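Two-arm benches get their own house rules at Novirach

I've been nagging people about this since February, so forgive me if I sound a bit pleased! Novirach has finally put out a written set of good practice rules for its two-arm robot benches, and they're short enough that you might read them over a coffee.

There are five rules. The one I like best says both arms have to be treated as live whenever either one is powered, even if the other hasn't budged all morning. Another wants every loose item on the table written down before a run starts (yes, the little stuff too), and there's a new speed cap for any job where both grippers work over the same patch of table.
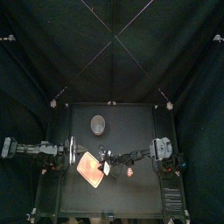
Both arms over the bench, with a cutting board, a clear plastic cup and a small striped object on the table.

Shuzhen Jiang wrote most of it after going through over 2,000 run logs, and Yufang Liang tested the wording on new operators. "If they had to ask me what a line meant, I rewrote it," Liang told me.

My one grumble is cables. The rules say to check them every 20 runs, and I'd have gone for a quick look before each one. Mingxuan Bai says that's up for review, along with the colour coding for the stop buttons. Comments are open until noon on the last day of the month.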